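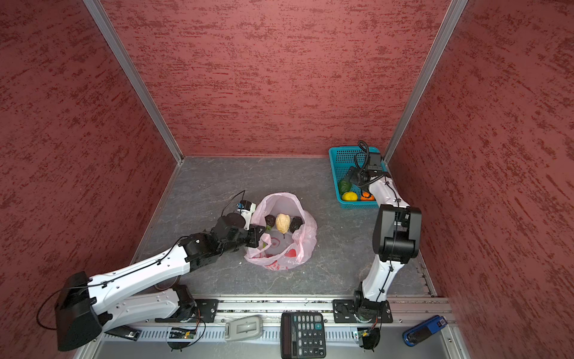
Search tips, recipes, repairs
Go

Can a Machine Put the Groceries Away Yet?

Friday, April 12, 2019

Short version: not in your kitchen, and not this year. Sorting produce out of a bag is still one of the harder jobs you can hand a machine, and it helps to know why before you pay for a "smart" anything.

A floor vacuum gets by with bumping into things. A dishwasher needs you to load it. Produce is worse than either. Bags fold over and change shape when touched, and no two peppers are alike. A grip that suits a lemon can bruise a ripe peach. 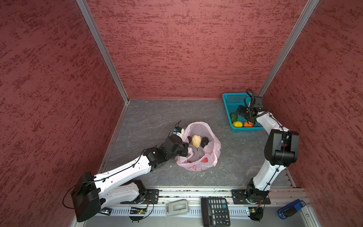

Two arms, one pink bag and a mesh basket with a pepper, a lemon and an orange.

Two arms make sense for bag work. One can hold the plastic open while the other lifts. If you try it one-handed at your own counter you will see the problem quickly.

What to do in the meantime:

Unpack into an open basket. Mesh lets air through and you can see what you have. The Trovgate 12-inch fits most shelves.

Take produce out of thin plastic the day you buy it. Trapped moisture spoils it.

Keep onions and potatoes apart, somewhere dark.

Leave peppers unwashed until you need them. Dry them well if you already rinsed them.

Set the bag down and roll the sides back before reaching in – fewer things get squashed at the bottom.

Money is better spent on the dull stuff. A Lindqvist pull-out rack cost me $38 and saves more time than any gadget I have tried. The Rovari countertop sorter was $291, handled hard round fruit only, and jammed on a lime. I sent it back in September.

Shops are a little further along. Boxes of one size on a belt are a fair job for a machine. Mixed bags still go to people.

Comments (3)

pantrymoth
I would settle for one that folds the bags.

dee_in_ohio
Does the Lindqvist rack fit a narrow cabinet? Mine is an odd size and the Dimaria one I bought scrapes the hinge.

gus66
I'm 66 with bad hands and would take a slow one. It can have all afternoon to empty a bag for all I care.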